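Our Visit to the Plelell Soup Works
Posted Thursday, February 25, 2021

I have been meaning to write this up since September, when my sister-in-law and I finally made it over to Plelell for the yearly open day, and every time I sat down to do it something came along, first the storm windows and then the holidays and then a long stretch where I simply forgot where I had put my notes. They were in the glove compartment. So please forgive how late this is, and forgive me too if a few of the details have gone soft.

Plelell is a small soup and stew maker on the far side of Orkosow, past the grain elevator and the turnoff for the county fairgrounds. If you have bought the barley soup or the red pepper stew at the Mathias store in town, you have eaten their cooking, though the label is so plain you may not have noticed the name. They open the doors to the public one Saturday a year, in small groups, and you sign up by telephone. I called three times before I got through, but the woman who answered was so pleasant about it that I couldn't stay cross.

We drove over with the windows down, it being one of those mornings that starts out cool and then changes its mind. Parking is in the gravel lot behind the building (don't use the front, that's for the delivery trucks, and there is a sign but it's behind a bush). You check in at a folding table, put on a hairnet and a pair of paper shoe covers, and leave your bag in a locker. I wear my hair up and the net gave me some trouble, but a young man found me a bigger one.

Our guide was Magdalini Zervas, and I want to say right off that she made the day. She has worked there since the kitchen had one kettle and a borrowed van, and she told us all of it: the winter the pipes froze, the year they tried a fish chowder and had to give most of it to friends. She talks with her hands and walks backward faster than I walk forward. There was a little boy in our group who asked her a question at nearly every door, and she answered each one as though she'd been waiting all week for it.

The kettle room comes first, and it is hot, so dress in layers. The big kettles hold 500 quarts apiece and tip forward on a crank. They were making the red pepper stew that morning and the smell of it, with the onions just starting to go sweet, got into my sweater and stayed through two washings, which I didn't mind a bit. Magdalini let us look down into the nearest one from a raised step, two people at a time. She said they start the onions 66 minutes before anything else goes in, and that the number came from the founder's mother, who timed it by a radio program. I tried it at home afterward with a much smaller pot and mine were too dark by then, so I suppose it depends on the kettle.

From there you go through a heavy curtain into the cooling room, where we didn't linger, and then to the filling line. On a good day they fill 800 tubs before lunch. The line was made by a company called Viveck and it has a habit of stopping when a lid goes on crooked, with a bell like the one on an old typewriter. It rang twice while we were standing there. My sister-in-law, who ran a church kitchen for many years, wanted to know how they got the lids to stay tight with hot soup steaming underneath, and the answer was that they don't try. The soup is cooled first and the lid goes on after.

That got our whole group talking about leftovers, as you might imagine. Everybody has a way of doing it. One gentleman puts the pot straight in the refrigerator, which made Magdalini close her eyes for a moment. She told us that at home the best thing is to divide a big batch into shallow containers so it cools quickly, to leave a bit of room at the top if it's going in the freezer, and to keep anything small and easily lost in a little cup of its own where you'll see it. I came home and cleaned out my whole cupboard of mismatched bottoms and tops that same evening. I'm still finding lids.

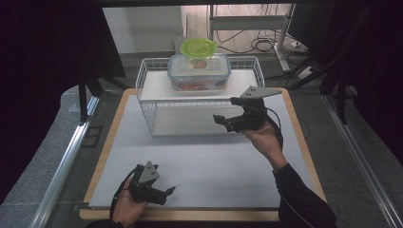 Bernadine wrote to me after I mentioned the visit in the last newsletter, and she disagrees with the freezer advice, at least where potatoes are concerned. She says a potato soup comes out of the freezer grainy no matter how much room you leave at the top, and that she now makes the base ahead, freezes that, and boils fresh potatoes on the day. She also wants it known that the barley soup was better when it had more celery in it, and that she has told them so by letter.

I can't speak to the celery, but she has a point on the potatoes. I asked about it when I telephoned Plelell in the new year to order a case, and the answer was that they don't freeze their potato soup either. It goes out fresh on the Monday truck and what's in the store by the weekend is what there is. So Bernadine is in good company.

After the filling line there is a tasting, and I'd tell anybody to come hungry and skip breakfast. They had set out long tables in the yard behind the loading dock, with checked cloths held down by stones, and you could try as many as you liked. The barley was just as I know it. The red pepper stew, straight from the kettle, was something else again, brighter and a good deal hotter than what I get in the tub, and I had to sit down with some bread. There was also a squash soup with a little apple in it that they were trying out for the fall. My sister-in-law had two bowls and went back to ask whether it would be sold in town. They hadn't decided. I haven't seen it at Mathias so far, and I have looked every week.

We sat out there longer than we meant to. The sun came around the side of the building and somebody's grandfather began telling our end of the table about the creamery that used to stand on the same spot, and how the children would be sent over with a can and come back with it somewhat less than full. I wish I had written down more of what he said. He remembered the name of the horse.

The little shop by the exit takes cash only, so stop at the bank before you leave Orkosow. I bought a jar of the pepper paste, a wooden spoon I didn't need, and a tub of the lentil for my neighbor, who had fed the cat. The paste is very strong. Half a teaspoon in a pan of beans is plenty for two, and I have had the same jar going all winter.

A few practical things for those thinking of going. The floors are wet in places, so wear shoes with some grip under the paper covers. The tour has one flight of metal stairs, but there is a ramp on the other side if you let them know when you call. Strollers have to stay outside. The restroom is near the lockers and there's only the one, so think ahead.

I haven't heard yet what the plans are for this year's open day. When I called about my order I was told to try again in the summer, and I will, and I'll put the date in the newsletter as soon as I have it. If you'd like a seat in my car, let me know early. I have room for three, and Bernadine has already asked for the front.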